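Zelterwood arm

The Zelterwood arm is a small robot arm designed for assembly at home or in a shared workshop. It was developed at the Rostadport Community Workshop and takes its name from the Zelterwood district, where the first unit was put together on a kitchen table. The arm is meant for light tasks such as sorting parts, moving small objects and holding work in place. Plans are free to copy, and builders are asked to report any changes they make to the parts list.

Background

Work on the arm began in March, when members of the workshop set out to replace an older plotter-based machine that could move in only two directions. An early version used wooden links and hobby servos. It was judged too weak at the elbow, and the links were redrawn for printing in plastic. The second version kept the wooden base, which remains in the current plans because it is cheap and easy to clamp to a bench.

A group in Brestdale built the same design in a garage and sent back a corrected drawing of the shoulder bracket. The correction moved two screw holes and added a channel for the motor cable. Both workshops now use the same drawings, last revised on 20/12/2024.

Construction

The arm has a turning base, a shoulder, an elbow and a wrist, followed by a two-finger gripper. Each joint is driven by a geared motor. The Amadi controller board, a kit sold in parts for hobby use, is mounted behind the base and connects to a home computer by a single cable. Total reach is given in the plans as 22 inches.

Most of the printed parts can be made on an ordinary desktop printer. The shoulder bracket is the exception – it must be printed with thicker walls, and several builders have had it made elsewhere. The plans call for 4 rubber feet under the base, although the Brestdale unit is screwed directly to its bench.

Wiring is run along the outside of the links and held with reusable ties. This gives the arm an untidy look but allows a motor to be changed without taking the elbow apart.

Control and vision

The arm can be moved by hand-entered positions or by a simple program that replays a saved path. A small camera at the wrist supplies a close view of the gripper and the object being handled. Software on the computer searches this view for square black-and-white markers, known as fiducial markers, and uses their known size to work out where an object is and how it is turned.

Markers may be printed directly on a test object, including on faces set at an angle to one another. With a marker on each of two sloping faces, the software can often continue to follow the object when one marker is seen too steeply to be read.

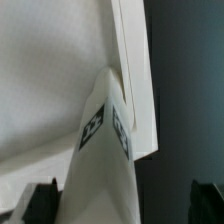

Blur is a frequent source of error. The build notes advise slow movement near the target and a short pause before each reading. They also recommend even lighting, as pale objects placed against pale surfaces can be hard to tell apart by outline alone. Matte paper is preferred to glossy paper for the markers.

Calibration is carried out after assembly and again whenever the camera mount is loosened. The standard procedure uses 20 positions of the wrist, with the marker kept in view throughout. A longer procedure of 100 positions is described in an appendix and is used mainly at Rostadport.

Limitations

The arm has no force sensor, and the gripper will continue to close until its motor reaches a set current. Soft or folded objects may be bent if this limit is too high. Play in the elbow gears increases with use. A replacement gear set has been drawn but does not yet form part of the published plans.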